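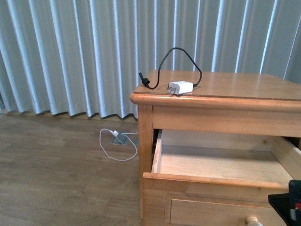 Power adapter on the nightstand, top drawer open, gripper at lower right.

Gripper tryouts: the questions I keep getting

Last updated April 9, 2018

I've been comparing grippers on the bedroom setup for a while now, and my inbox has filled up with the same handful of questions. So I'm putting the answers on one page. If yours isn't covered, leave a comment on the main gripper post and I'll add it when I get a chance.

Which grippers are you comparing?

Two parallel-jaw ones, the Zotow and the Umemel. I had a Mamo suction cup on the list as well, but it's waiting on a fitting and I don't want to say much about it until I've put real hours on it. Both jaw grippers go on the same arm and run off the same Rododus controller, so at least that part of the comparison is fair.

Why a nightstand? Why not blocks on a table like everybody else?

I did blocks on a table! I did them for months. Every gripper I've ever bolted on can pick up a block, and after a while the scores all look alike and you learn nothing. A nightstand gives you a glossy top, a drawer and a round knob, and I can throw small everyday stuff into the mix. The first afternoon I spent on it told me more about fingertip shape than all of that block stacking.

What's the task, exactly?

Open the top drawer, pick up the power adapter, put it in the drawer, close the drawer. I score each of those steps by itself, because a gripper that's great at the adapter can be hopeless at the drawer (looking at you, Umemel). The cable has to end up inside too. If it's hanging over the side when the drawer closes, that's a miss.

How many runs have you done?

221 so far between the two. I wanted at least 100 on each before I said anything in public, and I'm past that now. I know that's not a lot by lab standards, but I reset everything by hand and I do have other things to do in a day.

So which one is better?

Depends what you want it for, sorry. The Zotow is better with the drawer. Its fingers are stiffer, it doesn't twist when it pulls off center, and it lets go of a knob cleanly. The Umemel is better with the adapter, mostly thanks to softer pads that settle around the hard corners of the block. If I could only keep one I'd keep the Zotow, and I'd glue different pads on it. I've ordered some.

Why does the adapter give you so much trouble? It's just a little box.

The box is easy. The cable is the problem! It's stiff enough to stand up in a loop, and it doesn't take much of a bump to roll the block onto another side. Then you've got the prongs pointing someplace new, and a grasp that worked fine on the last run closes on metal and slides off. I've had the best luck coming straight down over the body of the block with the jaws only a little wider than they need to be. Coming in from the side, I kept hooking the cable.

Do you grab the cable first or the block first?

Block first. I tried it the other way for a whole evening. Lifting by the cable sort of works, but the block swings, and then you're waiting for it to quit swinging before you can lower it into anything. Life's too short.

Where's your camera, and did you try others?

Up at head height, looking down at the furniture. I tried one on the wrist too, and it's lovely for the last few inches of a grasp, but as soon as the arm goes low for a drawer it sees nothing but wood. I'd like to run both together someday. For now the high view wins, with one complaint – shiny varnish and overhead light. The reflections move when the view moves, and my depth readings get patchy right where I need them.

Does the color of things matter?

More than I expected. A white block on light wood is a pretty weak edge, especially near a bright reflection. A thin black cable is easy to spot against the wood and hard to get good depth on, so you know it's there and you don't quite know where. A plain background helps a lot. The pleated curtain is not a plain background, and if your software likes vertical lines it will find plenty.

What settings are you using on the controller?

Force limit at level 5 for the adapter and 7 for the drawer. Those are the Rododus menu levels, so they won't mean anything on another box. Above 7 the Zotow started leaving little marks in the wood, and I'm fond of that nightstand. I leave the speed slow for both. Going faster made my videos shorter and my scores worse.

The drawer sticks on mine. Any tips?

Rub a candle along the runners. Really! Then have the arm pull from as near the middle as it can get. If it still binds, back off half an inch and pull again, and don't just crank up the force. I wrote that retry into my script early on and it fixed most of my jams with both grippers.

Will you share the scores?

Yes, once the new pads are on and I've repeated the drawer steps. I'm hoping for June. The spreadsheet is a mess right now and half the column names are jokes only I get.

Can you test my gripper?

Maybe! It needs to fit the same wrist plate and talk to the Rododus without an extra box in between. Send me the weight and the jaw opening first, and please tell me if you need it back by a certain date.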